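Build the small arm first
25 Sep 2018

Every few weeks somebody walks into the Haslam workshop in Wollden with a plan for a big robot. It will weed a garden, or fold shirts, or carry parts from the laser cutter to the bench. I love these plans. I have had most of them myself. And every time, I give the same advice, which goes over about as well as telling a kid to eat the soup before the cake: build a small arm first, put it on a table, and make it pick up one thing.

I'm on my second arm now. The first was a design of my own, and I'm still fond of it, though it had a habit of shaking itself to pieces. For the second I used the Tiron plans that have been going around our shop since May. Printing the parts took 216 hours on a machine that is older and slower than the ones people brag about online, and I enjoyed nearly all of it. There is something wonderful about coming in after work and finding an elbow on the print bed!

But I think we talk far too much about the printing. The forum where Tiron builders trade notes had 1,119 posts the last time I looked, and most of the ones I read were about layer height, infill and which white plastic looks best under a lamp. Fine subjects, all of them. Once the parts are on the table, though, you have a pretty sculpture. The good stuff comes after that, and it's the part where people go quiet, maybe because it's harder to take a proud picture of.

Take cables. My first arm taught me more about cables than I ever wanted to know. If they're too short, the wrist pulls on its own plug. Leave too much slack and the loop finds the one screw head it can hook on. You learn where a joint really goes by watching what its wires do, and no drawing gave me that. I spent a whole evening moving one loop by the width of a finger and went home happy.

Or take the table. I used to think of the table as the thing the robot stood on. Now I think of it as half of the machine. An arm that reaches out to the side wants to tip, and if the base creeps even a little, every position you saved yesterday is a bit wrong today. People will spend days hunting that in the code. I did. My answer was a clamp, and I'm not embarrassed by how long it took me to get there.

The usual complaint is that a tabletop arm doesn't do anything useful. I get it. You could move a block into a box with your hand, faster, while holding a coffee. My reply is that a useful machine is a terrible place to learn, because you start protecting the result. You patch and prop and never find out why the thing was off. With a toy job you can afford to be curious. I ran the same short move 500 times over a stretch of evenings, changing one thing and then another, and I came away knowing that arm the way you know an old bike.

Shared shops should make more room for this. A big build takes over a corner and belongs to whoever started it. A small arm can stay put, and anyone can walk up, try an idea and leave it running for the next person. I've had great talks at that table with people who came in to fix a chair.

So my case for the small arm comes down to how little it asks for. You need a corner of a table and a few evenings, plus some patience with servos. The base goes under a clamp at the edge, two sheets of white paper joined end to end make a plain ground to work on, and a blue cube and an open black box are plenty to keep you busy. Get good at that. Then come tell me about the garden robot, because I'd like to help with it.
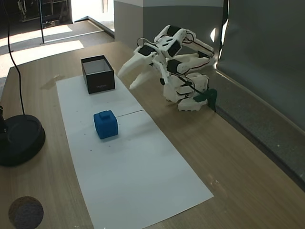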